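## Step 2: Check marker tracking before you record

Moko solves each gripper's pose from the fiducial tags on its cube. It will also happily solve a pose from one tag seen edge-on, and the result wobbles like a shopping cart.

1. Start the tracker: `moko track --hands 2 --min-angle 70`
2. Hold both grippers over the work area and tilt them slowly.
3. Watch the `lost` column. Anything over 90 ms gets dropped at export – silently, as is Moko's custom.
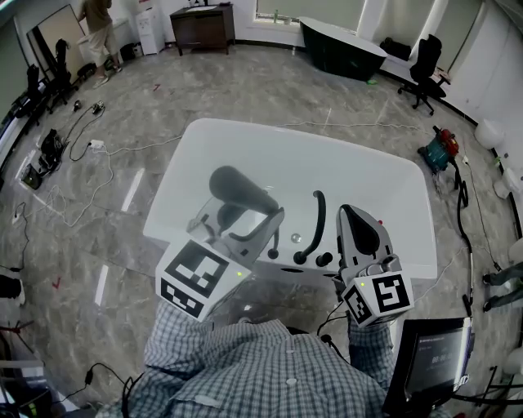 *Both grippers over the tub, left one toward the shower head.*

If left and right come out swapped, fix the IDs in `hands.yaml` and restart. Reloading the file does nothing, despite the button labeled Reload. Coralie Trevaskis has a patch for that, due in January. She didn't say which one.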